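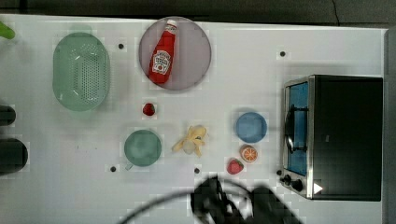 How to clear out and reset a small kitchen in one evening

Start 6pm. Done by 11 if you don't stop to read old takeaway menus. I've done this in three rented flats now and once at my sister's, and the order matters more than anything else so please don't skip about.

What you need

Bin bags, the thick kind
Two cardboard boxes
Washing up liquid, bicarb, white vinegar
Four or five cloths you don't mind ruining
An old toothbrush
Masking tape and a pen
A clear table, or a clean sheet on the floor
Something to eat that isn't in the kitchen. Sandwich. Make it first.

No special sprays. I spent 18 quid on a degreaser once and it did the same job as washing up liquid and hot water left for ten minutes.

Before you start

Run the dishwasher or do the washing up. All of it. You can't sort a kitchen with a full sink. Take the rubbish out as well, fresh bag in.

Put a box by the door marked GO and another marked DON'T KNOW. Tape and pen, big letters. Everything you pick up tonight goes back, in GO, in DON'T KNOW, or in the bin. If DON'T KNOW fills up you have to empty it before you carry on. No second box.

Step 1. The fridge (40 minutes)

Fridge first, while you still have the energy for it. Top shelf down. Take one shelf's worth out, check dates, wipe the shelf, put back what's staying. Don't empty the whole thing at once, the milk sits out and you panic and shove it all back in any order.

Door shelves are where it goes wrong. Sauces, mustard, the jar with one gherkin. Check the label for how long it keeps once opened, most people never do. If you've got two of the same thing open, use the older one first and put it in front. Write the month on the lid with tape when you open a new one. Mine all say February at the moment because that's when I last had a proper go.

Salad drawers come out and go in the sink with warm soapy water. Glass shelves: let them come up to room temperature before hot water goes anywhere near them. They can crack. Ask me how I know.

Wipe the door seal with the toothbrush and a bit of vinegar in water. Grim but quick.

Step 2. Dry cupboard (30 minutes)

Everything out onto the table. Flour, rice, pasta, tins, the lot. Group it as you go, baking stuff together, tins together, things in packets together.

Shake any open flour onto a plate and look at it. If it moves, bin it, bag outside, and then check every other open packet. Wipe the shelf with vinegar and water, dry it properly, wait five minutes before anything goes back.

Decanting. I know everyone likes matching jars. My advice is decant only what you use every week. For me that's rice, oats, sugar, plain flour. The rest stays in the packet with a peg on it. Cut the cooking instructions off and tape them to the back of the jar or you'll be guessing.

The ones I use are the Pollari square ones, 5 in a set, and they stack without sliding. Round ones waste the corners. Old coffee jars are fine too if you can get the smell out (bicarb, warm water, overnight, lid off).

Step 3. Pans, bowls, colanders

Nest everything. Biggest at the bottom, handles all pointing the same way. Lids standing up on their sides in a rack, or in a cheap magazine file, that works just as well. Don't put lids on pans in the cupboard, it doubles the space.

Colanders and sieves get hung up if you've any wall at all. A single hook does it. Scrub the holes with the toothbrush before it goes back, starch from pasta water builds up in there and goes sort of grey.

How many pans? Depends who you cook for. I live with one other person and we use a big one, a small one and a frying pan. There was a fish kettle. We have never cooked a whole fish. GO box.

Nonstick that's flaking, bin. Cast iron that's rusty, keep, it'll scrub up with salt and oil, that's a job for another night though. Put it to one side and don't start on it!!

Step 4. Plastic tubs

Match every tub to a lid. Do it on the table so you can see the lot. Tub with no lid goes. Lid with no tub goes. Stained orange from curry is fine, warped isn't, it won't seal and then there's soup in your bag.

Keep lids in one pile standing up in the biggest tub. Done. Ten minutes, and the most satisfying ten of the evening.

Step 5. Cutlery and the other drawer

Cutlery drawer: tip out, hoover the crumbs, wipe, put back.

The other drawer. You know the one. Tip it onto a tea towel. Batteries get tested or taken to recycling. Takeaway menus, bin. Keys you can't identify go in an envelope with the date you found them, and if you haven't needed them in a year they go too. Candles, matches, scissors and tape can live there. Nothing else needs to.

Tip from Peter Beneš, my old neighbour, who ran a cafe for years: the thing you reach for most goes at the front right if you're right handed. Sounds obvious. My tin opener had been at the back left for six years.

Step 6. Surfaces and the cooker

Last, becuase everything above drops crumbs on it.

Hob: take off whatever lifts off and soak it in the sink with washing up liquid and water as hot as your gloves can stand. While that's soaking, do the rest. Bicarb paste on burnt bits, leave fifteen minutes, wipe. If you've a glass hob go gentle, soft cloth only, and check your booklet first.

Tiles behind the cooker: hot water and washing up liquid, top to bottom. Don't use vinegar if you've got marble or any natural stone, it eats into it. Same for stone worktops.

Extractor filter if it's the metal kind: sink, very hot water, good squirt of washing up liquid, half an hour, rinse. Has to be bone dry before it goes back. The paper or charcoal kind you replace, you don't wash.

Never mix cleaning products. Bleach and vinegar together makes a gas you do not want in a small room. Pick one, rinse, open a window.

Step 7. Putting it back by where you stand

This is the bit that makes it last. Stand at the cooker. What can you reach without moving your feet? That's where oil, salt, wooden spoons and the everyday pan go. Stand at the kettle. Mugs, tea, spoons. Stand at the sink. Cloths, bin bags, colander.

High shelves are for light things and Christmas things. Heavy stuff below waist height, always. I had a casserole dish on top of the cupboards for ages and it's a miracle I've still got toes.

Leave one shelf empty. Or half a shelf if you're tight. Shopping has to land somewhere.

What to do with the GO box

Tonight. Or first thing. If it stays in the hall it'll be back in the cupboard within the month.

Good pans and crockery, charity shop, ring first as some don't take them. Unopened food in date, food bank, check thier list. Children's play kitchen bits, nurseries and toddler groups often say yes, wash them first. Broken crockery wrapped in newspaper in the normal bin, not the glass recycling.

Selling is up to you. I made 23 quid once and it took three weeks of messages, not worth it for me.

Keeping it like that

Five minutes before bed. Surfaces clear, sink empty, cloth hung up.
Fridge check the night before you shop. Just the one look.
Tub and lid match every couple of months.
Full reset twice a year. I do February and then again when the evenings get dark.

Questions I got last time I posted this

Can I do it over two evenings? Yes. Stop after step 3. Don't stop in the middle of a step, you'll have rice on the sofa.

What about shelf liner? I like it in the cupboard with the oil in. Elsewhere it just gets grubby underneath.

Afiq Setiawan wrote in to say he does his cupboards before the fridge so there's space to put jars straight in. Fair enough, if your fridge is in decent shape. Mine never is.

Do I need drawer dividers? Cut down a cereal box first and see if you use it. If it's still standing after a fortnight, buy the real ones.

My kitchen has no drawers. Mine had one in the second flat. Big jar for the utensils, basket for the rest, hooks under the wall cupboard for mugs. Measure the mugs before you put the hooks in, I didn't, and had to move all of them down the row.

Oven cleaning is a seperate page, will link it once it's finished.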